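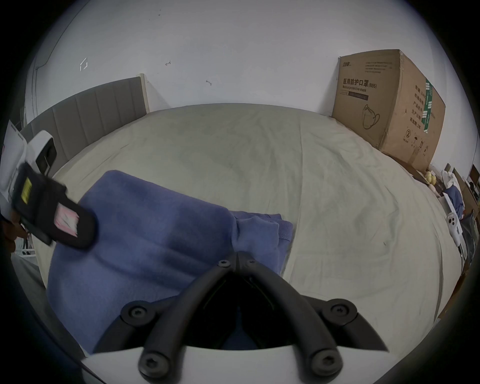 Folded the blue sweater three times tonight and I am not convinced by any of them. Noemi swears by her method, where you bring both sides in, double the thing over and tuck the sleeves under, and she says it keeps the shoulders from getting that crease across them. Well, I got the crease. Right across the middle, first try and third try. The second try had a sleeve sticking out at the end like a tongue, so I don't count that one.

I don't see what was wrong with how I did it before. Before, I put sweaters in the drawer and closed the drawer. They came out looking like sweaters. Noemi says they came out looking like something I'd slept on, and once, fine, I had.

The whole business started because of the trip to Stosau in December. Bernadette Rey has it in her head that we can all go with one small bag each, and she sent a list. The list has 27 things on it. I read it at the kitchen table with my coffee and got as far as "second scarf, lightweight" before I put it down. Who is wearing the second scarf? What happened to the first one? Indrek wrote back to everybody that the list looked great, and I know for a fact that Indrek packs in the ten minutes before the cab comes.

Anyway I stripped the bed down to the green sheet so I'd have somewhere flat to work. The dresser top is no good with the lamp on it and I'm not folding clothes on a floor I haven't vacuumed. The bed isn't really flat either. Put anything heavy near you and the whole pile leans your way. I would like to know where the people who write about folding keep their enormous hard tables.

The fuzzy knits are the worst. A shirt will hold an edge if you press it with your hand. This stuff just breathes back up. I press it down, I turn to get the next thing, I look again and it's a loaf. Erzsébet told me to roll everything, and her sister rolls everything, and they went to Hajdu for eight days with a bag the size of a cat carrier. Maybe so. I rolled a cardigan to see and it came out as thick as my leg. If I'd put that in the bag I could have left out the shoes, the toiletries and the other clothes.

Then there's the fare. 239 for the ticket and they want more if the bag won't fit in their little metal box at the gate. Radomir Živković says they never check. Radomir also said the Ceralton road would be clear last winter, and I remember how that afternoon went.

7:40 now. What I have done: one blue sweater, folded, sort of, and the gray pants, which fold themselves. What I haven't done: the other 25 things, counting scarf number two. I might count it and not bring it.

Looked up whether the blue one can go in one of those bags you squeeze the air out of. Halleck makes a set and half the people who bought it say it's a miracle, and the other half say it was full of air again by morning. I believe the second half. Did not order.

Called Noemi to complain and she asked if I'd smoothed it out before the first fold. I said yes. I hadn't, much. She said to lay it face down next time and get the sleeves straight before touching anything else, and to stop doing it after dinner when I'm tired. I said I'd think about it.

Need to wash the green sheet again anyway, there's fuzz all over one side of it now. Will try the sweater once more tomorrow with the sleeves straight, and if it's still a loaf I'm wearing it on the train.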